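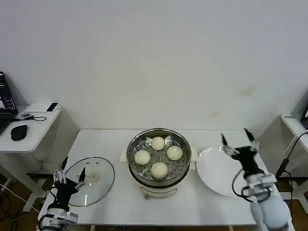 Steamed buns from the freezer, then, and I'm firmly in the steam-them-again camp! Fathima asked last month whether anybody had found a decent way to do them without the bottoms going gluey, and I've been meaning to write ever since. I gave up on the stove and the bamboo basket a while back (scorched one, then scorched its replacement) and went over to one of those little plug-in pots with a steel tray that sits in the top. Four buns is what I'd call a full tray, one at the back, one at the front and one on either side, so the steam still has holes to come up through in the middle. You can squeeze in more if you're feeding teenagers, but they'll swell into each other and tear when you pull them apart. Lid with a couple of vent holes, please, if you're shopping for one.

Shirley Landry wrote:
> I tried the electric pot after Teresa went on about it and mine
> came out with wet tops, all pocked and wrinkly like they'd been
> rained on. Same frozen buns as always, the plain ones from the
> Bresham market. 17 minutes on high. Is it the lid? My old bamboo
> one never did this. Also do you thaw first or go straight in?
> Shirley

Shirley, it's the lid, I'd bet money on it. Bamboo soaks up the drips and glass just lets them fall. Wrap a thin dish towel around the lid and tie the corners up on top by the knob, well clear of everything hot. And 17 minutes is long for plain buns unless yours are enormous - I do about 12 from frozen and then switch off and leave the lid on for 3 more. If you whip it off right away they can collapse on you, and that gives you the wrinkles too. Usa Khamphan told me that one years ago when we were both still in Londale, and I didn't believe her until I'd ruined a whole batch of custard ones.

When you do open it, tip the lid away from you and lay it down flat next to the pot. Get your plate out before you start, too. I never used to, and I'd be standing there with a hot bun and no place to put it.
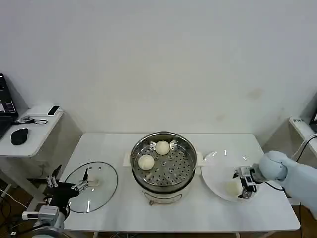
Do they need parchment under them? On a steel tray I'd use it, little squares cut just bigger than the bun, or else wipe the tray with a bit of oil first and lift them while they're still hot.

Jabari, you asked off-list about the microwave with a damp paper towel. Fine for one bun that you're going to eat standing up! Any more than that and the last one is a hockey puck before you get to it.

Still looking for a good red bean filling that isn't all sugar, if anyone has one they'd share. I've got 200 grams of dried beans sitting here and no plan.

Teresa Geraghty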